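Looking after the kitchen arm

4 min read

I have been looking after the kitchen cell since July, and a few people have asked what that involves. Mostly it is wiping, tightening and writing things down. The robot gets the attention, but the hours go into the cables, the finger pads and the position of a sink that never moves.

The cell is a mock kitchen with an arm that practices putting dishes and utensils where they belong. We call the whole setup Zerkau, after the name painted on the crate the arm came in. The hand is a Prarico, second version. The software that runs the jobs is called Usosex, and yes, we have heard all the comments.

I start with power off and the stop button pressed in. I wipe the housing of the hand with a damp cloth, then go over each finger segment with a dry brush. Crumbs are not a problem for us, but dried soap is. It builds up in the joints and the fingers start closing unevenly. If one lags behind the others I take the cover off and clean it properly. That has happened twice.

Next are the finger pads. Younes Lahlou set the rule that we change them every 2000 grasps, and he was right. I tried stretching a set further in the first month and the hand began dropping spatulas - always spatulas, never plates. A flat handle on a flat counter leaves very little to hold on to, so a worn pad shows up there first. I have gone back to his number.

After that I power up and run the home check. The arm goes to its rest position, then touches three points on the counter, and Usosex logs how far off each one is. If any reading is out by more than a millimeter I redo the calibration, which takes most of a morning. Last Friday the readings were fine and the arm was still missing the dish rack. Someone had loosened the base bolts to run a new line under the mount and had done them up by hand. I torqued them again and ran 143 test moves without a miss.

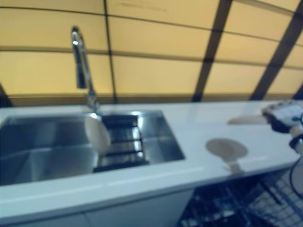 The cable is the part I worry about most. It has to hang with enough slack for the wrist to turn all the way, but not so much that it drags across the counter or catches on something lower down. I move the wrist slowly through its full range with one hand near the stop and watch the bend. Our first cable failed inside the jacket at 1250 hours. There was no mark on the outside, just a hand that lost its signal in one position and got it back in another. It took me two days to find. The replacement came from Odukoya and has a softer jacket. I check it every 200 hours and write the hours on a strip of tape on the controller.

Speed stays at a quarter for the first few runs after any work. Then I bring it up in steps and listen. The elbow has a faint click when it reverses - it has been there since I started and it has not gotten worse, so it goes in the log each week with the same note.

Next job is the wrist seal. I have the part but not the right puller, and I would like to borrow one before buying it.

Contact | Copyright, all rights reserved | Back to top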